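How to Get Your Wireless Earbuds to Last Past the Second Year

Updated 2024-08-21

Most advice on making earbuds last comes from people who would like to sell you something. I have read a lot of it. Freeze them, put them in rice, buy the cleaning putty, download the battery app. Very little of it survives a second look, and the parts that do are dull. What follows is the dull parts.

Start with the battery

Each bud has a tiny lithium cell in it, and that cell wears out. You can slow this down but you can't stop it, and I'd be wary of any product that says otherwise. Ciltito sells a "conditioning" cable that claims to bring tired cells back. I ran one for a month on an old pair and got the same playing time at the end as at the start. Save your money.

The things worth doing are free:

Keep them out of heat. A parked car in summer is the worst place you own.
Don't run them flat every time. Charge when you get the low battery warning, or before.
If they're going in a drawer for months, leave them half charged and check them now and then. I do mine in March and again in the fall.
If the maker's app has a setting that holds the charge below full, turn it on and forget it.

You will see a figure of 300 charge cycles quoted all over, and sometimes 600. Ask where the number comes from. Usually there's no test behind it, and it says nothing about how you use yours. I wouldn't plan around either one. 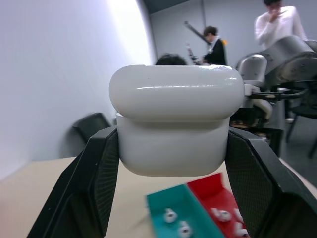

Dirty contacts cause a lot of what gets blamed on dead batteries. One bud reads full, the other reads nothing, and the owner starts shopping. Before you do that, clean the case. On a rounded white case with a lid like this one, grime likes to settle in the faint seam where the lid meets the lower half, and every time you open the thing some of it can drop inside. So do the outside first, with the lid shut. Run a dry, soft toothbrush along the seam, then wipe the whole shell with a cloth that is barely damp.

Now the inside:

1. Take both buds out and unplug the case.
2. Tip it upside down and tap it on your palm.
3. Brush out the wells with the dry toothbrush. No water in here at all.
4. Put a little rubbing alcohol on a cotton swab, squeeze it out, and touch it to the metal contacts. Turn it a few times and stop.
5. Do the matching contacts on the buds.
6. Leave everything open until it is fully dry, then put the buds back and see if both of them start to charge.

Skip canned air. I know every list recommends it. It can push lint further in, and it can spit cold liquid if you tilt the can. Skip pins and paper clips too.

The mesh

If one side has gone quiet, the speaker mesh is the first suspect. Pull off the silicone tip if yours has one and wash it in soapy water by itself. Hold the bud with the mesh facing the floor and brush gently upward so the wax falls out instead of in. Be patient with it. The putty kits (I tried the Trotholm one) did lift some wax, but they left crumbs behind that I then had to brush out, so I can't see what I paid for.

Resetting

A reset fixes pairing problems. It does not fix a worn cell, whatever the forums tell you. The steps are different for every model, so look up yours on the maker's support page and don't trust a video of something similar. Write down any custom sound settings first, as they may be wiped.

Paying for repair

Some shops will swap the cells. The Berneo mail-in service quoted me 261 dollars for a pair plus the case, more than I had paid for the lot new. Get a price in writing before you send anything, ask what happens if they break a bud while opening it, and ask if the repair has a warranty. If the answer to the last one is vague, keep your earbuds.

And check your own warranty before any of this. Mine had 6 weeks left when the left bud quit, and I only found out because I went looking for the receipt.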